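Mon 15 June

Glue tests, second round. Morkwood sent the new batch of hide glue last week and I soaked 30 g overnight in cold water, same ratio as the old batch. It took up the water evenly, no dry cores. Warmed it slowly in the double pot and strained it once. Smells stronger than the old stuff, color a bit darker.

Cut the maple blocks from the offcut Pravesh left on the rack. All end-matched, planed this morning, no sanding. Glued 17 pairs, clamped them with the small screw clamps and left them on the shelf by the window. Label is pencil on the end grain, not tape. The tape lifted last time and we lost track of two pairs.

Open time is short. By the fourth pair the glue was already skinning on the block before I got the clamp on. Warmed the rest of the blocks on the radiator plate first and that helped a lot. Hye-jin thinks a little urea would buy us another minute, but I want one clean set of numbers before we start adding things.

Old batch, for comparison: the best joint let go at 505 lb and most of that break was in the wood. The worst was a starved joint, my fault, too much clamp. I've left it out of the average and noted it on the sheet.

The load cell was reading high again with nothing on it. Zeroed it, hung the 100 lb weight, got the right number, zeroed again. Kagiso says the cable is going at the plug end. He has a spare at Jonthorpe and will bring it over.

To do: break the first half of the pairs on the rig, keep the rest for the damp box. Ask Sizwe if the damp box is free or if the veneer panels are staying in there until August. 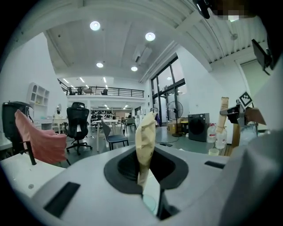
Thabiso wants a share of the leftover glue for the chair repair. Fine by me – he can have whatever is in the fridge jar, but it needs using this week. Write the batch number on the lid before it goes.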